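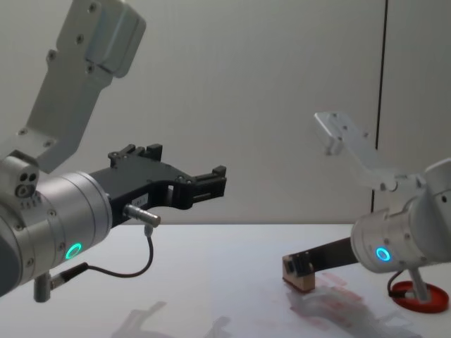
Water hardness and the kettle: notes from eight months in Promley

July 25, 2020

We moved to Promley in November. The water here is hard enough that a new kettle had a white crust on its base within a fortnight. I have been keeping notes, mostly for my own use, and this post tidies them up.

Scale is mainly calcium carbonate. Hard water carries calcium as dissolved bicarbonate, and heating drives off carbon dioxide, which leaves the carbonate behind as a solid. It settles wherever the water is hottest. In my kettle, a Vestergaard with a flat base and a 3,000 watt element underneath, that means a ring near the middle of the plate. The older kettle had an exposed coil, and the scale came off that in flakes that ended up in the tea.

Measuring

I used a plug-in energy meter and boiled 500 ml each time, starting from tap water left in a jug overnight. The meter never showed the full rated power. The usual reading was 2,530 watts, which I put down to the supply voltage and a long extension lead. Plugging straight into the wall raised it slightly.

I had expected a scaled kettle to take much longer. The difference was too small for me to separate from the change in starting temperature. All the heat still has to go into the water or the body of the kettle, so a thin layer does little to the total. What did change was the noise. A scaled base is far louder in the first minute. It also sometimes clicks off before a proper boil, and I have not found out why.

Descaling

Citric acid works better than vinegar and does not smell. My method:

Fill the kettle to the halfway mark and boil it.
Switch off, unplug, and wait a few minutes.
Add 2 level tablespoons of citric acid, slowly, as it fizzes.
Leave for half an hour, pour away, rinse well.
Boil one full kettle of plain water and throw it out.

Do not boil the acid solution itself. Strong citric acid kept hot for a long time can leave a calcium citrate deposit, and that is harder to shift than the scale.

Filters

The Zista jug filter slows things down but does not stop them. With a fresh cartridge I could go five weeks before seeing any crust. By the end of the cartridge's life it was closer to two. The tea has less of a film on it, which is the main reason I still buy them.

Next job is the shower head, which has nine blocked holes and a thread that will not turn.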